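Pidance opens orders for Astholm two-arm tabletop packing kit

July – Pidance has opened orders for Astholm, a two-arm tabletop kit for mixed-item picking and packing in small warehouses, training colleges and research labs. First deliveries are scheduled for July, and the initial production run is limited to 448 units.

Each kit includes two arms, a pair of grippers, a control unit and a licence for Vuvo, the company's task-teaching software. An operator guides the arms through a task by hand, and the software stores each pass for review. In company trials, new users taught a first packing task in 23 minutes.

"Our customers handle short runs and odd assortments, and their order lists change from one week to the next," said Rosaura Arboleda, Chief Executive of Pidance. "They asked for equipment that fits on an ordinary bench and can be taught by the people who already work there."

Astholm comes with a 4-year warranty on the arms and telephone support in five languages. Technical centres that already own the earlier Peng single-arm kit may trade it in toward the purchase price. On-site installation is offered as a separate service.

Thaís Lacerda, Director of Product, said the grippers were revised after customer feedback on thin cartons and soft packaging. "A crisp bag and a boxed item call for very different handling – the kit has to be taught both," she said.

Demonstrations may be booked through the Pidance sales office, which is open until 5 p.m. on Tuesday. Enquiries should be directed to Liam Gallagher, Media Relations.

Astholm is intended for everyday goods of mixed shape and size, and no special totes or fixtures are required. A plain cream tray serves as the packing target, with one gripper holding a small red box upright at its edge while a lemon, a box of chocolate chip cookies and a green bag of Lay's lie elsewhere on the table. 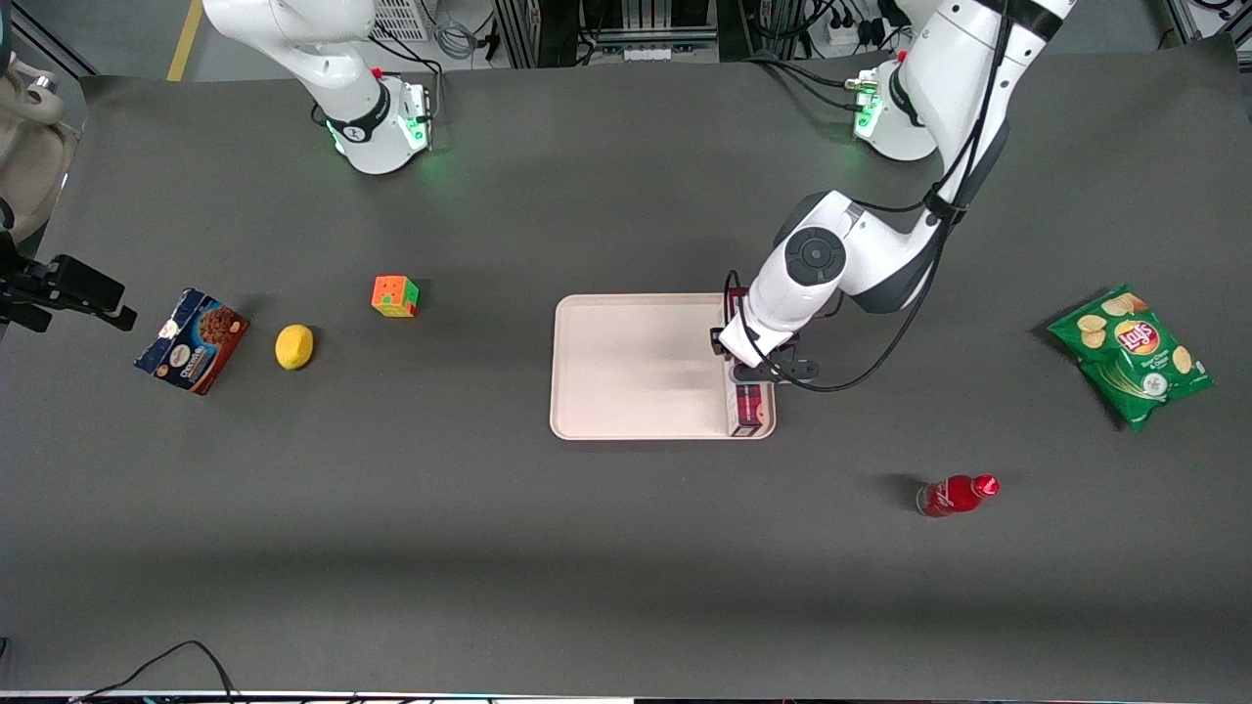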